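# Five Knots and a Fresh Line: An Afternoon of Suture Practice With Bronisława Witkowska

Bronisława Witkowska talks about thread the way some people talk about bread dough. She has opinions on how it should hang, how it should slide, and how much of it you should have left over when you finish. She teaches the practice sessions at Dobos, a training room on the second floor of an old print shop, and when I came by in September she was already pulling pads out of a drawer and sorting them into "fine" and "has seen things."

"I love the ones that have seen things," she said. "You can read them. Someone brings me a pad and I know if they were tense, if they skipped lunch, if they were trying to beat the person at the next station."

She started on the hand side, with a needle driver and forceps and a lot of bananas. The console came later, and she remembers hating it for exactly 20 minutes.

"You lose the feel of the thread. That's the first shock. With my fingers I know when a knot is snug. Now I have to look for it, and I have to look at the right thing. The skin edge tells you. If it starts to bunch up, you've gone too far, and if there's a gap you can see down into, go back and fix it before you do another one." 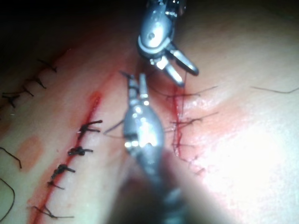

"And then there are tails," she went on, and she laughed, because I gather her students hear plenty about tails. "People cut them any old way when they're starting out. One is a little stub, the next one is long enough to tie your shoe with. I don't mind so much on the first pad! But a long tail flops over and gets into the next stitch, and a very short one makes me nervous about the knot. Pick a length and stay with it. I tell them to use the jaws as a ruler."

Her beginners all do interrupted stitches, each one tied and cut before the next. I asked whether that gets dull, and she looked at me with real surprise.

"Dull? Every stitch is a new chance! A running stitch is lovely, it's fast, but if you wander off in the middle, the whole line remembers it. With interrupted ones you can have a bad second stitch and a beautiful third. I had a student, Tibor Jakab, he's very good now, and his first row looked like a fence after a storm. But the last knot was perfect. He kept that pad."

The standard exercise runs to four throws per knot, with the direction swapped each time. She showed me on a piece of kitchen string, very slowly, then at a speed I couldn't follow. The swap is what people forget. Without it the knot turns and slips, and from the top it may look perfectly fine.

I wanted to know about spacing, which had struck me as the hard part when I had my own turn (a short one, and no, I won't be sharing the result).
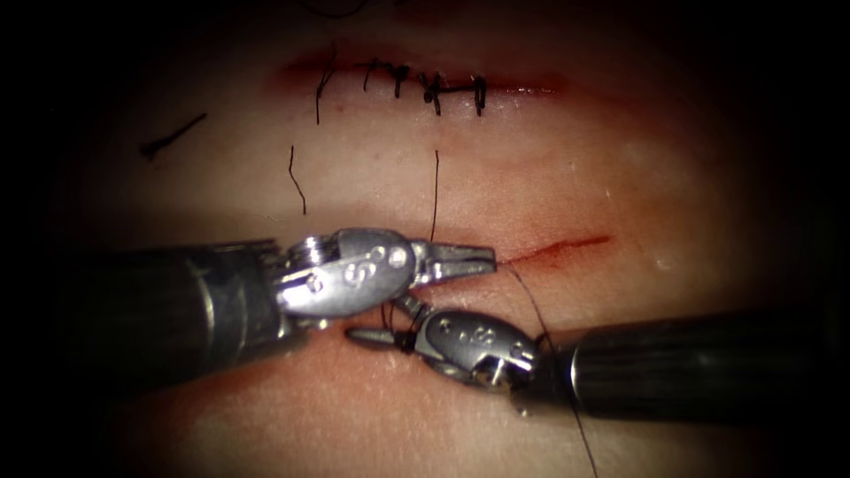
Spacing, she thinks, is mostly a matter of where you put the first stitch. "Everyone begins at one end and marches. Then they arrive in the middle and get anxious and start crowding." A closed row can give this away quite plainly: five stitches, a wider gap between the first and second, and then a tighter group toward the middle. She doesn't call that a failure. The line is closed, and closing it comes first. But she'd have the same person do the next cut by halves, one stitch in the center, then one in the middle of each side, and so on outward. "Your eye is wonderful at halves. It's terrible at fifths."

Lilla Medve, who shares the teaching with her, disagrees completely. Lilla likes the march. She says it teaches you to plan ahead, and the two of them have been having this argument for three years with obvious enjoyment.

They do agree on cleanup. Scraps of thread get picked off the pad before the next knot goes in, even when the student is in a good rhythm and would much prefer to keep going. "A black thread beside a black thread," Bronisława said. "You grab the wrong one, you pull, and now you have a puzzle."

Before I left I asked what she'd tell a person about to sit down for the first time. She thought it over while winding the kitchen string back around her fingers.

"Bring a snack. Use less thread than you think. And please keep your first pad, even if it's awful. Put it in a drawer and take it out again after four months. I still have mine, and my goodness, the tails on it."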